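Ívar Frandsen
Notes on the grasp planner rewrite, since a few people asked what changed between the May branch and the one we merged in June.

The old planner in Torinlow scored every candidate grasp on its own. Sample, check for collision, rank, execute. Fine with one object on a bare surface. Poor on a kitchen counter with cutlery and boxes lying across each other.

The failure we kept logging: top-ranked grasp is on a thin flat object, fingers straddle it correctly, and the descent clips whatever is next to it. The planner had checked the final pose and the straight line into it. It had not checked the fingers while they were still closing.

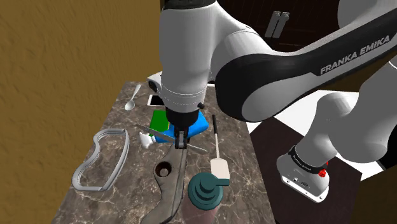 So the first change is dull. Collision checking now covers the swept volume of the fingers from fully open to contact. Kesel does the sweep as a convex hull per finger, padded by 4 mm. Padding is a config value, please stop hard-coding it.

Cost of that: planning time per scene went from 310 ms to 495 ms on the same desktop. I can live with it. Most of the extra goes on rebuilding hulls that haven't changed, and caching is on the list.

Second change is the wrist view. We used to plan once from the fixed views and run open loop. Now there is a re-estimate before the last part of the approach, and the grasp pose is corrected if the two disagree by more than a threshold.

Veined marble was hard on the depth network. It put edges where there was only pattern. Randomising the stone textures in training helped more than any change to the loss did.
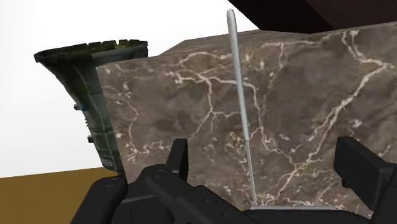

Thin upright things are still the weak case. The segmentation mask is a few pixels wide and the pose estimate wanders along the long axis. Ásgeirsdóttir (the filter, named after its first commit branch) smooths this over five frames, and the cost is lag if the arm is moving quickly. Slow the arm down.

Test set: 2965 generated counter layouts, same seeds for both branches. Object poses are settled with physics on, then frozen until the arm starts. Random seeds are in the repo next to the results, so rerun them if you doubt the table.

Third change, and the one I'd argue for hardest: transport is now planned with the held object attached to the gripper geometry. A long rod in the fingers sweeps a lot of counter. Before this we were planning for an empty hand and then wondering about the knocks.
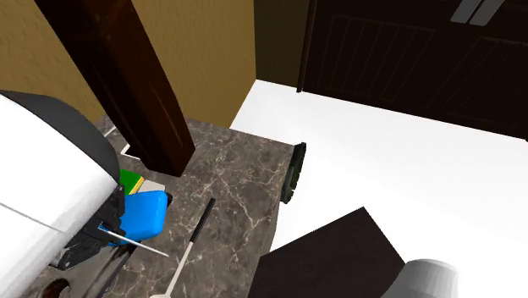 Attachment uses the estimated grasp offset, not the nominal one. If the object has slipped in the fingers, the attached shape is wrong by the same amount. There is a check after lift – compare expected and rendered silhouette, replan if overlap is low.

Regression suite is 100 layouts, picked by hand from the old failures. It runs on every merge request to Lanico. Takes 14 minutes, mostly physics.

Still open: deformables, anything transparent, and the joint limit warnings on long reaches across the counter. The last is probably a bad seed in the IK solver. Logs welcome, with the config attached.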